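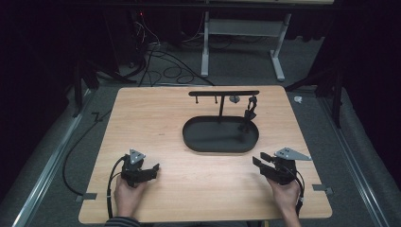 Vol. 18, Issue 3

GRIDGATE PUTS THE MUG BACK ON THE HOOK

GEMHAM, Mar 27, 2020 - Gridgate, the Gemham housewares company, today announced a hanging mug stand for people who own more mugs than shelf and have run out of places to pretend otherwise.

The Brernham stand is a black post with a long crossbar on top and an oval tray at its foot. Mugs go on the bar by their handles. The tray has a low raised rim and takes care of drips, teaspoons and whatever else gets put down near a kettle and stays there until August.

Two pegs run along the underside of the bar on the left of the post. A black mug at the far right end of the bar hangs down nearly to the rim of the tray, and a small gray cup-shaped piece hangs closer in. The two pegs on the left can be left empty, a look Gridgate recommends to households that wash up promptly and to anyone expecting visitors.

The company surveyed 1,071 mug owners before settling on the design. Most said they used the same mug every day. Asked what the others were for, a good many changed the subject.

"We looked hard at the cupboard and decided the cupboard had had its chance," the company said in a statement. "A mug on a peg is a mug you can find before you are fully awake."

Gridgate tried the stand on a plain light wooden tabletop, on the grounds that most kitchens have something like one under the mail. It needs no screws and no drill. Assembly consists of putting the post into the tray, and the instruction sheet has been kept to one side of the paper after complaints about the last one.

A first run of 1,923 stands ships to stores this spring through Chung, the company's distributor. The stand comes in black. Mugs are not included.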